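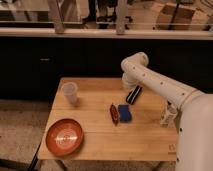

How to clean a wooden table made of planks

Last update: 2025-08-25

A wooden table is easy to keep nice if you clean it a little and often. The difficult part is the seams between the planks, where crumbs and sugar like to stay. I use this method at home for my own table, and it takes up to 18 minutes.

What you need: a sponge, a shallow bowl, a plastic cup, an old soft toothbrush and two dry cloths.

1. Take everything off the table and brush the crumbs away with a dry cloth. Always go along the seams, not across.

2. Fill the bowl with warm water, 40 degrees is enough, and put in a few drops of washing-up liquid. Fill the cup with clean water for the rinsing.

3. Wet the sponge and squeeze it very well. It must be damp only — wood does not like standing water.

4. Wipe in the direction of the grain, one plank after another. For the seams take the toothbrush, with almost no pressure.

5. Pour a little clean water on the first cloth and wipe off the soap. Dry at once with the second cloth.

If there is a paper label on the table, go round it or it will come off in small pieces. Glossy bowls and cups can leave a ring, so dry also their bottom before you put them back.

I oil my table one time in the year, in June, when the windows can stay open.

Fongchan Suwannarat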